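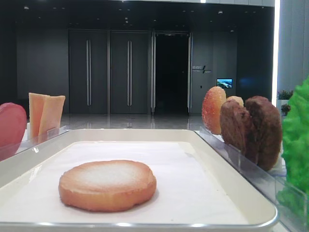

Bottom bun on the paper, cut side up

Soggy bottom bun, what is your method?

ineke_smits wrote:
Hello all. I am Ineke Smits and I cook burgers for the canteen of our skating club in Kemden. We sell 65 on a normal evening. My problem is the bottom bun. When people carry the burger to the table, the bread is already wet and it breaks. I use brioche buns of 100 grams. Is it the bun, or the order in which I put the things?

Drendereo wrote:
100 grams is a big bun, so I don't think it is too thin. Do you toast it? Dry pan, medium heat, until the cut side is brown. Brioche has much sugar, so stay with it. 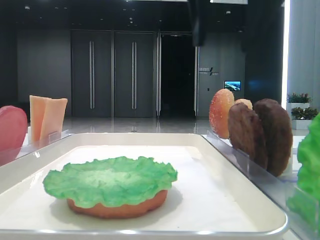
oldgriddle8 wrote:
Order matters more than toasting. Meat juice goes down, and bread drinks it. You need something between them that does not drink. I build it with the lettuce directly on the bottom bun, one big curly leaf which hangs over on all sides, and only after that the patty. Use a whole leaf and dry it well with a towel.

Drendereo wrote:
I don't agree. Lettuce under a hot patty becomes warm and limp in two minutes, and then you have wet bread and also sad lettuce. Put mayonnaise to the edge of the toasted bun. Fat stops water.

oldgriddle8 wrote:
Two minutes if you don't rest the meat. I rest mine on a rack.

ineke_smits wrote:
I do not rest it, there is always a line. Also I must say the tomato is now under the meat. Maybe this is bad?

Hustura wrote:
Yes, move it up! And salt it only at the last moment. 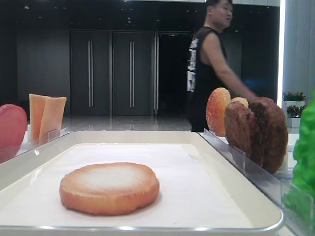
Half a bun, nothing on it yet

ineke_smits wrote:
I tried yesterday evening. Toasted, mayonnaise to the edge, tomato on top of the meat. Much better, only the last ones were a little wet. The lettuce under the meat I will try in January, when it is more quiet.

Drendereo wrote:
Good. Skip the lettuce.

oldgriddle8 wrote:
Don't skip it. And tell us which cheese you use.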